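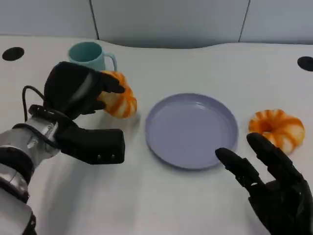 The orange-and-white striped donut, held upright over the white table.

So my aunt left me the motel. Not the money, not the good car, not the lake lot my cousins were already fighting over before the funeral lunch got cold. The motel! The Palomino, 18 rooms, one ice machine, and a sign out front that could be read from the highway if you already knew what it said.

I drove out in October with two suitcases and a bag of sour candy, planning to stay long enough to sell it. The key was in an envelope taped inside the office mailbox, and with it was a note in my aunt's square handwriting. "Feed the cat. Don't rent out 6." That was the whole thing. I had known this woman for my entire life and she'd once left me a two-page letter about how to load her dishwasher, and now I got seven words.

There was no cat. I looked for three days. I put out tuna, I put out the expensive stuff, I walked around behind the laundry room making that pss-pss noise like an idiot. In the mornings the dish was clean, but out there that could have been anything with a mouth.

Room 6 I left alone, mostly out of nerves. I'd walk past it with my armful of towels and sort of speed up.

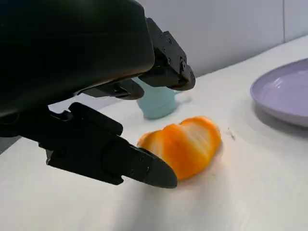
The guests were easier than I expected. Pipeline guys, mainly, and a few families on their way to Galeck to see the falls, and one older lady who checked in with a parrot cage and no parrot (I didn't ask, and I've regretted it ever since). They all wanted the same things — a hot shower, more pillows, directions to somewhere that served pie. I got good at directions to pie. The trick was to send them to the place past the grain elevator and tell them to ignore the menu.

Then came the night of the big rain, when the bridge on the Landix road went under and everybody who couldn't get across turned around and came to me. By nine I was full. By ten I had a man sleeping in the office chair. And at a quarter to eleven a young couple came in, soaked clear through, with a baby zipped inside his jacket, and they looked at me, and I looked at the board with its one key hanging on it.

"It's only got the one bed," I said, which I didn't know, but they all did.

I went ahead of them to open it up. I was ready for mold, or a body, or forty years of newspapers. I turned on the lamp and it was just a room. The bedspread was the green kind we'd gotten rid of everywhere else. There was a coffee cup on the nightstand and a library book with a gum wrapper for a bookmark. My aunt's reading glasses were folded on top of it. And right in the middle of the bed, looking at me like I was the one who'd been missing, was a fat gray cat.

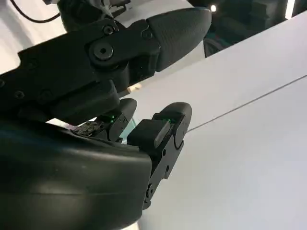

The bathroom window had been propped open with a shampoo bottle, so that solved that. I scooped up the glasses and the book and the cup, and I put clean sheets on while the mother stood there dripping and saying please don't go to any trouble. The cat wouldn't move. I made the bed around him, more or less. The baby thought he was the funniest thing in the world.

Afterward I sat on the floor of the office, next to the sleeping man's boots, and opened the library book to the gum wrapper. It was a mystery, a long one, and she'd stopped with maybe a chapter left. I started from the front. I didn't get very far that night, what with people knocking for towels and the phone ringing about the bridge.

The couple left before I was up. They'd stripped the bed and folded everything, even the awful green bedspread, and the cat was asleep on the pile. I called the real estate guy around lunch to tell him I'd need a little more time. He asked how much more. I told him I was on page thirty.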